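Huslow night class is back, and it has outgrown its room

I went along to the adult spelling and grammar class in Huslow on Saturday morning, mostly because my sister has been on at me to go for ages, and I'm so glad I did! If you haven't heard, the class has moved out of the back of the Canpolat bakery (lovely smells, terrible chairs) and into the old Manari building on the hill, where there's a proper heater and enough parking that I didn't have to circle the block.

It's still called the night class, by the way, even though half the sessions are now in the morning. I asked whether the name would change and got a very firm no.

The big news is the money. The town has put up a grant of $4000, and that covers rent and books through July. Last year the class ran on cake sales and whatever was in the jar by the door, so you can imagine the mood when the letter was read out. People clapped. I clapped, and I'd only been a member for ten minutes.

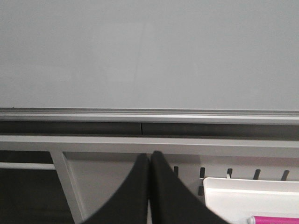 Sign-ups have gone a bit wild too. There are 80 names down for this term, up from a group that used to fit at two bakery tables, and so the sessions are being split into 3 levels. The first is for people who want to get comfortable writing a note or filling in a form. The middle one is letters, emails and all those commas. The top level is for anyone writing something longer, and I'm told there's a man in it who's on page 289 of a family history and hasn't reached his own birth yet.

I got put in the middle, which stung a little (I write for a living, sort of), but then we did apostrophes and I got two wrong in front of everybody, so fair enough.

Petrică Dinu is teaching the mornings this term and I liked him right away. He goes fast, he laughs at his own examples, and he has a rule that if you're stuck on a word you say it out loud before you reach for your phone. We spent a good twenty minutes on "separate" and "definitely" and I will never spell either of them wrong again. Probably.

Not everyone is thrilled about the move. The hill is steep, the Holano bus stops at the bottom of it, and a few of the older regulars have said they'll struggle once it gets icy. There's talk of a carpool, with a sheet to sign by the coat hooks, but on Saturday it had more people wanting rides than offering them. If you've got a spare seat, please think about it!

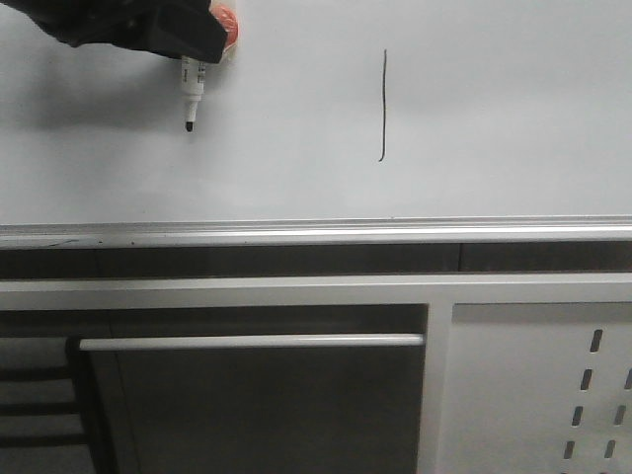 Dinu told me he would happily carry people up the hill himself if it kept them coming, and that the bus company has been asked about adding a stop by the gate. He hadn't heard back when we spoke.

Classes are free, and you can turn up without booking for the first one. Mornings start at 10 and evenings at 7. Bring a pen and something you've written, even if it's just a shopping list (mine was, and it had a mistake in it).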